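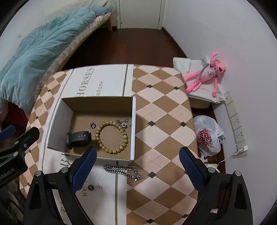
Workshop > Kallik > Notebook > Pick-and-place

Wed 19 July

Bench work on the Kallik arm is stopped until the wrist bearing comes in from Tradetti, so today was demonstrations only, recorded at home with the hand grippers. Task: small accessories in and out of a shallow cardboard tray. Watch, wooden bead bracelet, chain, rings.

Setup

Tray on the small table next to the bed, on top of the patterned cloth. I considered taking the cloth off. Left it on. The plain background at the Fahmy workshop is what made the last policy useless anywhere else, and a busy diamond pattern with big lettering down the middle is a fair test of the segmentation. Black rings near dark letters are the worst case and I want some of that in the set.

Tray position not fixed. Moved it by hand between batches. No tape marks this time, as the detector learned the tape last time.

Logger is Emine, build from last week, writing to the laptop. Set the clock on both grippers from the laptop before the first take. Jaw zero checked closed, then open, then closed again. Left unit read 4 counts off on the second close. Within tolerance, wrote it down anyway.

Takes

42 takes kept, 6 thrown out. Of the six, two were logger stalls (see below), the rest were my own fumbles with no useful recovery in them. Fumbles followed by a clean regrasp were kept and tagged.

Bracelet is the easy object for the approach and the awkward one for the lift. The pads close on one or two beads and the remainder hangs, so the loop's shape changes all the way up. Grasp point matters less than I assumed. What matters is how high the loop has to go before moving sideways: it needs to clear the tray wall with its lowest bead, and the lowest bead isn't where the fingers are.

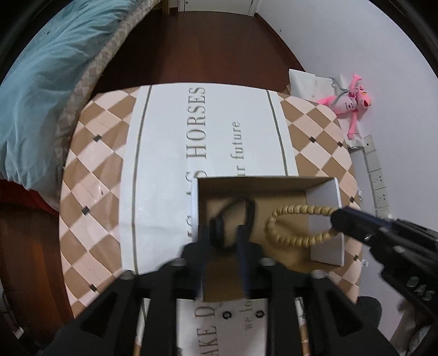

With two grippers in use the problem changes again. One unit over the tray blocks a good part of the other's approach, and coming in from the same side the outer arms touch before the fingertips get near each other. Separate the entries: one from the near edge, one from the right at a slant. Kept to that for the whole second batch. For the arm this means the second base has to move on the plate, or the two-handed takes won't transfer. Check reach on the drawing before drilling anything.

Watch: grasp across the strap. Grasping the case works but the pads cover it completely and the wrist view is then no help for placement. Strap grasps let it swing. Lower slowly and let it settle before opening.

Chain: bunches on release and never lands the same way twice. Success condition for the chain is "all of it inside the tray walls" and nothing about shape.

Rings: lying flat, they are too low for the pads as they are now. The pad texture slides over the top. Best results came from closing with the tips pressed lightly down on the surface. Would not let the arm do this until the wrist has some compliance.

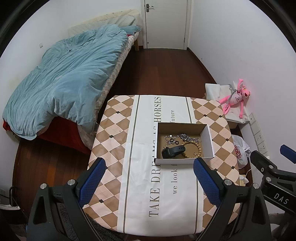
Logger faults

Both stalls were in Emine's write queue. Preview keeps running while nothing is saved, so it is easy to miss. Queue depth was at 840 when I caught the second one. Restarted, lost that take, carried on. Temporary fix: print queue depth next to the take number, abort above a limit. Real fix is to stop sharing the thread with the preview.

Time offset between left and right drifted over the session. Small, and linear as far as I can tell from a clap at start and end. Correct in post.

To do

- Tag regrasps separately from first grasps before training
- Second base: check reach for entry from the right
- Thinner tip for rings. Try a chamfer on the lower edge of the pad first, one finger only
- Emine: queue limit, then the thread split
- Repeat the rings on a plain surface for comparison
- Chase Tradetti on the bearing. If it slips to September, borrow the one off the old wrist and accept the play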